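Does a small case make you pack less?

Every spring somebody rediscovers the tiny travel case, and every spring I get letters asking if it's worth it. Aino Riihimäki swears by hers. She says the size forces you to choose. I say the size forces you to buy little bottles.

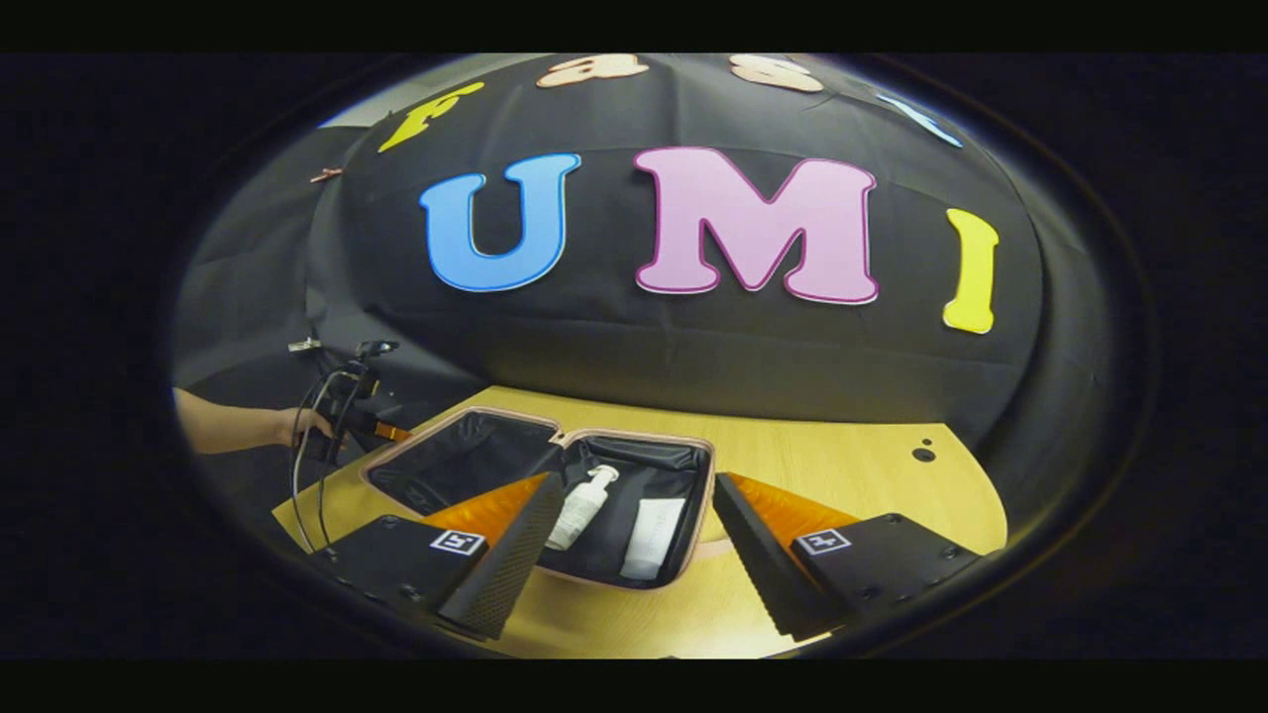 Take the pump bottle. Decanting is supposed to save room, but a pump has a tall neck and wants to stand up, and a case that folds shut wants everything lying down. The Nenlow leaflet recommends 200 ml for a week away. I have been away for a week many times and never got through 200 ml of anything except coffee. A bar of soap in a tin does the job and can't leak on your shirts.

I'm no kinder to the second piece of advice going around, that you should carry a "companion bag" for whatever doesn't fit. So now you have two things to carry, and the small case hasn't saved you anything. Lucian Dobre tried it for six nights in April and came home with both of them full.
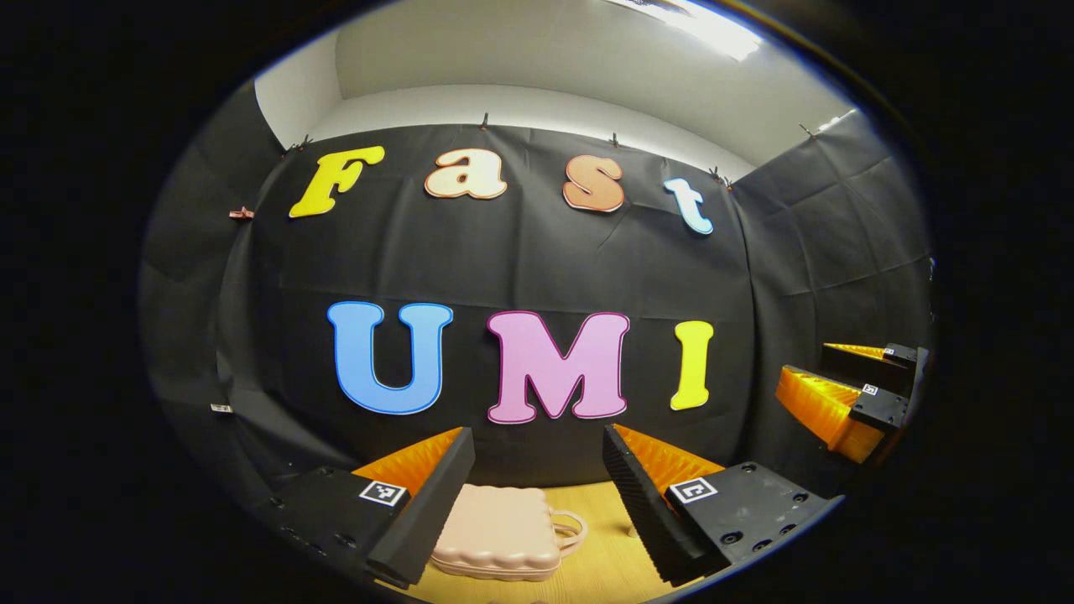 The pale pink handbag, with its quilted body and curved handle.

Pretty, yes. I'd still want to know how it does under a train seat on a Thursday evening before I said a good word for it.

If you already own a small case, use it for one night and see what you didn't touch. Leave those things home next time. Readers with a better method can write to the Dilwood desk, and I'll try the least annoying ones.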